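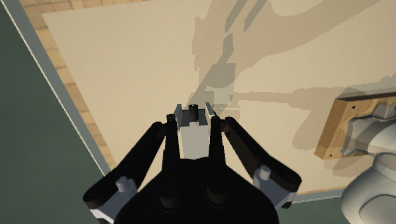
Peser moins sans se priver : conseils de cuisine pour une perte de poids progressive

La perte de poids volontaire commence dans la cuisine, par la manière de ranger, de doser et de cuire. Les indications suivantes s'adressent aux adultes en bonne santé. Toute personne suivie pour une maladie chronique est invitée à consulter son médecin avant de modifier son alimentation.

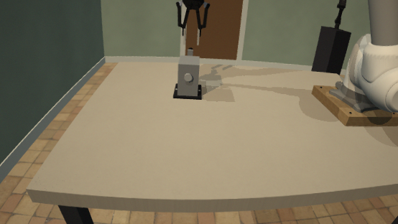

Par Nadja Moser
Service Prévention et alimentation, Wirden
Publié le 27 mars 2022

Il est recommandé de mesurer l'huile à la cuillère et de ne jamais la verser directement de la bouteille : 2 cuillères à soupe suffisent pour une poêlée familiale. Les légumes, à raison de 400 g par jour au minimum avec les fruits, seront lavés et coupés à l'avance, puis conservés au réfrigérateur dans des boîtes fermées – trois jours au plus pour les crudités.

Le plat est servi à l'assiette, et la casserole reste en cuisine. 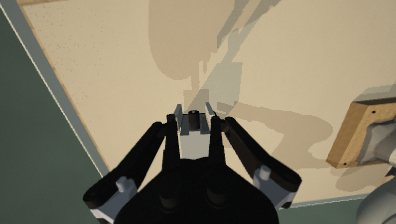 Les restes sont répartis sans attendre en portions individuelles, étiquetées et datées. Une soupe épaissie avec des lentilles ou des haricots blancs remplace avantageusement un plat en sauce deux soirs par semaine. Pour la pesée, on choisira le matin, à jeun, toujours sur la même balance posée sur un sol dur.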